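Home | Food | House | Garden | Travel | Subscribe

The Year I Quit Buying New Dishes

I broke the last good dinner plate in February, around the time of night when you should really leave the washing up for morning. It went down on the tile and took a mug with it. I stood there in my socks thinking, well, that's the set gone, and went online to see what a new one would cost me.

The one I liked was a Kramer, sixteen pieces, $487. I had it in the cart! Then I looked at the photos again and realized I only wanted it because everything matched, and nothing in my kitchen has matched since I moved out of my parents' house.

So I closed the laptop and made myself a deal. For one year, everything we ate off would come secondhand, and I'd have $10 a week to spend. My husband wanted to know if paper plates counted as new. They did.

My first stop was the big thrift barn out in Dirosby, the one behind the feed store, where the kitchen aisle runs the whole length of the back wall. If you've never been, bring a sweater and go early. By ten in the morning the good pie dishes are gone and you're left with souvenir ashtrays and fondue forks (so many fondue forks, who was eating all that fondue?). I came home with four soup plates, a gravy boat I didn't need and a butter dish with somebody's initials scratched into the bottom.

I learned a few things pretty fast. Run your fingertip around every rim, even on pieces that look perfect, and tap the side with a knuckle. A sound bowl rings a little and a cracked one goes thud. Skip anything with a web of fine lines in the glaze if you plan to eat off it. And old painted pieces can have lead in them, so I keep those for keys and loose change.

The other thing is stacking. Stuff from nine different makers doesn't nest, and for the first couple of months my cupboard was a landslide waiting to happen. I finally bought a wire shelf riser from Kavex – new, yes, but I ruled it was furniture – and put the deep bowls below and the flat things on top. I still have to hold one stack with my elbow while I get at the one behind it.

By summer I had gotten picky. I stopped picking up white, because there are 1,000 different whites and they all make each other look dirty. Colors turned out to be far easier. Soft greens and pinks and that washed-out yellow from old diner mugs will sit together on a table all day long and look like you planned it. My sister-in-law asked where I'd bought the set, and I'm ashamed of how long I let her believe there was one. 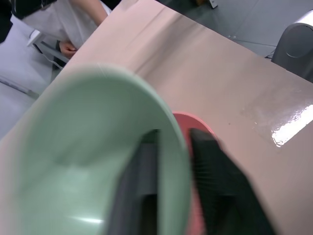 I did slip once, in the fall, at the Zakora outlet off the highway. It was a salad bowl and it was on sale and I'm not going to talk about it.

More in House
- Cast Iron for People Who Forget Things
- What to Do With a Narrow Pantry
- Our Readers' Favorite Flea Markets
- The Case for a Smaller Table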